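# Granberg, sept nominations et un doute

Sept nominations pour une pièce que la moitié de la profession n'a pas vue : la soirée des prix Rokham avait de quoi laisser perplexe. *Les Eaux de Pledell*, de Baldur Mikkelsen, repart avec cinq statuettes, dont celle du meilleur texte. Le texte, justement, est ce que le spectacle a de plus faible. Deux heures quarante, un troisième acte qui piétine, et des applaudissements de première que l'on a pris un peu vite pour un triomphe.

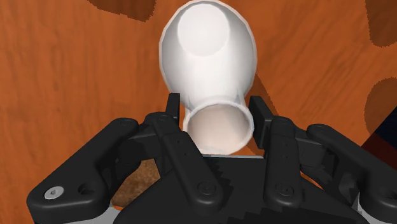

Le jury compte quarante-cinq votants. Combien ont fait le voyage jusqu'au théâtre Granberg ? La direction du prix ne répond pas - elle préfère rappeler les 3 825 billets vendus en juin.

Reste Radymyr Tymoshchuk, couronné pour son rôle de notaire ruiné. Là, rien à redire, ou presque : il tient la salle avec trois répliques et une chaise. On aurait aimé que la troupe du Saliba, repartie bredouille, ait droit à la même attention.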